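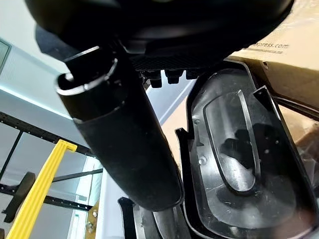
The Black Plastic Gallery
Photos and captions by Elli Lehtinen

I spent most of January sorting the spare parts at our repair room on Naciri Street in Breltus, and I had so much fun that I took nearly 200 photos along the way. These are my favorites. If you fix things at home you probably have a box like ours somewhere: tubes, shells, end caps, half a hinge, a knob with no machine. Almost all of it is black, and for years I thought of it as one big dark lump. Then I put it under a good lamp and started picking pieces up one at a time, and wow, there is a lot to look at!

Kevin Hanrahan helped with the identifying (he has been fixing small appliances far longer than I have) and a few of the captions are really his. Click any photo for the bigger version. The big ones are worth it for the surface texture.

THE TUBES

The first armful
Straight out of the box and onto the bench. I love how different they look once they are side by side. Some are glossy, some are nearly gray, and one has a ribbed grip that feels great in the hand.

Two kinds of matte
The left one was molded with a fine grain. The right one started out shiny and has been rubbed dull by years of hands. Tilt them under the lamp and the grain stays even, while the worn one goes blotchy.

Looking down the bore
My favorite of the whole set! Hold a tube up to the window and the inside wall turns into a row of silver rings.

Mold line
Run a fingernail along the side of a plastic tube and you will often feel a faint ridge, where the two halves of the mold met. This one is so fine that I had to light it from the side to get it to show up at all.

Friction fit
Kevin's hands, my camera. He is twisting two wand sections together, and there is a lovely soft squeak just before they seat. If yours won't budge when you want them apart, try a wide rubber band wrapped around each half for grip before you reach for anything metal.

The notch family
Every one of these has a cutout at the end, and every cutout is different. Square, V-shaped, long and skinny. They keep a part from spinning, or tell you which way up it goes. I lined them up by width for no reason except that it looked nice.

Sleeves, off
Three sleeves slid off their tubes. The plastic underneath was much darker than the part that had been out in the light.

THE SHELLS

Housing, outside
Half of a Heltton canister vacuum, lid side. The outside is all smooth curves and gives you no clue what is going on in there.

Housing, inside
Same piece flipped over, and look at it! Ribs, walls, little towers for the screws, a channel for the cord. I could take pictures of the insides of things all day.

Screw posts
A close-up of the towers. The tiny fins around the base stop them from snapping off when somebody (me) overtightens the screw.

One post, snapped
See above. You can mend these with epoxy and a short piece of tubing slipped over the outside, and it holds very well. Let it cure overnight and go easy with the screwdriver in the morning.

Ridge and groove
One half has a raised lip, the other has a slot, and when they meet the seam practically disappears. I must have opened and closed this one 10 times before I remembered to photograph it.

Scratches
A shiny black surface shows everything. These fine ones came from dust being wiped off dry, so now I rinse first and pat with a soft cloth. The deep curved one near the edge has been there as long as I have known the part.

Corner flange
A small flat wing sticking out at the corner, with a hole through it. Kevin says this is the first place he checks for cracks on any housing, and sure enough, turn to the next photo.

Hairline
It took me four tries to catch this. A crack as thin as a hair, running from the hole to the edge. A wipe of rubbing alcohol makes them easier to find, as the liquid stays in the crack a moment longer than on the surface around it.

A mystery
We still don't know what this was part of. It has an oval opening, two clips, and a molded arrow pointing at nothing. If you recognize it, please write to us!

MESH, FOAM AND SMALL STUFF

Grille, backlit
A flat piece of black mesh held in front of the lamp. Looks like a city map at night.

Same grille, before its bath
Lint in nearly every hole. A soft toothbrush and warm water with a drop of dish soap got it out, brushing from the clean side so the lint was pushed back the way it came.

Foam, old
Old foam goes sticky and then crumbly. This pad left a perfect print of itself on the bench, including the hole in the middle.

Foam, new
Cut from a sheet with kitchen scissors, using the old outline as a pattern. Cutting it a hair too big gives you a snug fit.

Little blocks
Spacers, feet, stops and bumpers, tipped out of a jam jar. I adore these. Some are rubber, some are hard plastic, and the quickest way to tell them apart is to drop one and watch whether it bounces.

The bounce test, failed
Under the radiator. We did get it back.

Springs that came along for the ride
Found at the bottom of the box when everything else was out. They go in a pill organizer now, sorted by length.

Knobs
All black, all with a white line, all different shafts. D-shaped shafts are the most common in our drawer and splined ones come next. There is one with a square shaft and I have never seen another like it.

SORTING DAY

Everything on the floor
We ran out of bench, so out came an old bedsheet. A white sheet is perfect for this! You can see every dark piece, and anything tiny that falls off lands where you can find it.

Kevin's piles
By machine. Vacuums, fans, coffee makers, and a very large pile he called "later."

My piles
By shape. Long things, bowl things, flat things, clicky things. We argued about this cheerfully for most of an afternoon.

The compromise
By machine if we know it, by shape if we don't. It works beautifully and I'm only a little smug about it.

Labels
Paint marker on masking tape, stuck on the inside face where it won't show after assembly. Silver shows up best on black. White looked good on day one and then rubbed off on everything.

Cardboard dividers
Cut from shipping boxes. Slide them in on edge and the long tubes stand up like umbrellas, so you can see the ends and pull out the one you want without tipping the box. Corrugations running up and down, please! The other way around they fold as soon as you lean something on them.

Tape on the cut edges
A strip of paper tape folded over the top of each divider keeps the cardboard from fraying and leaves a nice place to write.

The "later" pile, later
Smaller! Still there, though.

BACK TO WORK

A tube finds a home
One of the tubes from the first armful went onto a fan stand that had been waiting on the shelf since summer. Perfect fit, not even a squeak.

Dry run
Before any glue comes out, everything gets put together once without it. I took this one from above so I could remember the order, and I ended up using the photo twice.

Lid on
The click when a lid goes home properly is one of my favorite sounds. I wish a photo could hold it.

Last light
Late afternoon, the lamp switched off, the parts back in their boxes and a bit of orange coming through the window onto the top row. Even the scuffed pieces looked good.

A FEW NOTES ON THE PHOTOS

People have asked how I light these. One desk lamp, set low and off to the side, and a sheet of baking parchment clipped in front when the glare gets too strong. For shiny parts I prop up a piece of white card opposite the lamp, and the reflection draws the edge for you. For the matte ones I take the parchment away again and let the light be harsh. Dust everything twice. Then look at the screen, groan, and dust it once more.

The background is either the bench itself, gray paper, or whatever was lying around when I got excited.

You're welcome to use any of these for teaching or for your own repair group, with a credit. If you have a box of black parts at home and you've been putting off going through it, pour yourself something warm, find a white sheet and send us your pictures. I would love to add a visitors' section. We already have one set waiting, all hinges, and they are gorgeous.

Next gallery: cords and plugs (Kevin has started untangling)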